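Loltlow: Blue Garment on Bed, Data Card

Maintainer: Gleice Prado
Last revised: January
Status: in use, second revision

Summary

Loltlow is a small image collection about one household job: a single blue garment lying crumpled on a bed, to be spread out and folded. It was put together for people who work on cloth state, fold order and the tidying of bedrooms. The card covers the bed, the garment and the labels. Storage and access are covered in the Tronport handbook.

Contents

The release holds 200 stills. Of these, 144 are in the main split and the rest are held back for checking. All stills are in color. File names carry no meaning beyond their order.

The garment

One item of soft blue cloth, unpatterned as far as the labels are concerned. The label is "garment_blue" in every record. Its shade shifts between medium blue and navy from view to view, so color should not be used to split it into two items. Annotators were told to choose the garment type only when a sleeve, collar or hem could be identified. In a bunched state the type field stays at "unknown".

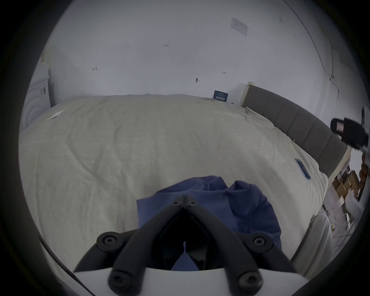

State is recorded with one of four values: bunched, partly open, flat, folded. Partly open means that at least one edge can be followed from corner to corner. A raised fold next to a flatter flap is still bunched if no such edge can be followed. The first revision used a numeric openness score, which was dropped after two annotators disagreed on most of the low values.

The bed

The bed cover is pale and wrinkled. It is labeled "cover" throughout, whether it reads as a sheet, a duvet or a plain cloth. Cream, beige and off-white are all the same class. Creases in the cover are not annotated. Users who train edge finders should expect false edges where the cover gathers at the wall.

The field "surface_support" is set to "bed" for all records, including close views in which the furniture itself cannot be told apart from a table. 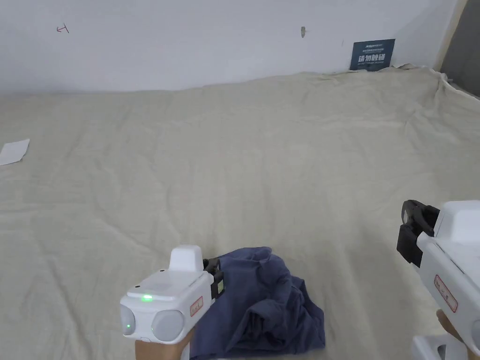
Headboard and surroundings

The headboard is gray and upholstered, with vertical padded panels and a light wooden frame. It has its own mask where it is in view. Where the cover is held by binder clips near the headboard, the clips belong to the cover mask.

Loose items on the bed are labeled separately:

phone: one smartphone, screen on or off
slip: small white piece of paper
sign: dark blue sign at the wall, 请勿触碰 ("please do not touch")
other: anything else resting on the cover

Text on the sign is transcribed at the large character size only. Smaller lines are marked "small_text" and left blank. Numbers on a phone screen are transcribed when legible. Cables on the floor are background.

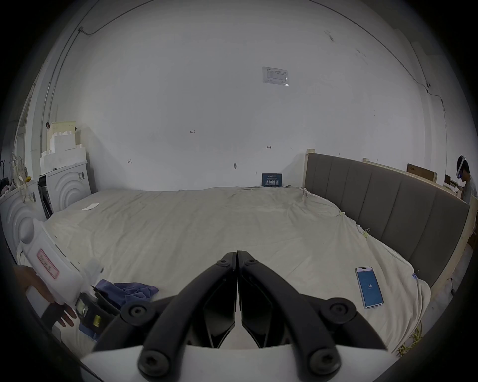 Annotation

Masks were drawn by hand in Wokard, version 2, and exported as polygons. Each mask has a minimum area of 20 pixels; anything smaller was removed on export. Where the garment is partly hidden, the mask covers the part in view and the flag "occluded" is set to 1. Hidden parts were not guessed.

Folding order is given as a suggestion in the notes field: open the garment, lay it face down, bring the sides in, fold from the bottom up. It is not a label and should not be scored.

Known problems

The cover and the wall are both pale, and mask borders between them are less reliable than those around the garment. Dark creases in the garment were sometimes cut out as holes in the first revision.
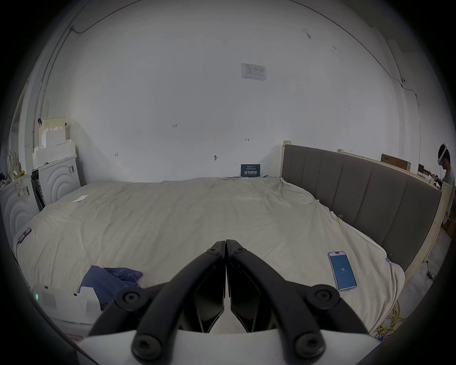
These holes were filled in the second revision, and the old polygons are kept under "legacy" for comparison. Records with a changed mask have "rev" set to 2. The slip is easy to miss at the far side of the bed; missing slip masks can be reported by record number.

Tiedemann split files from the first revision still load but point to the legacy polygons. Regenerate them before use.

Contact

Corrections go to Gleice Prado through the Tronport issue page. Include the record number and the label concerned.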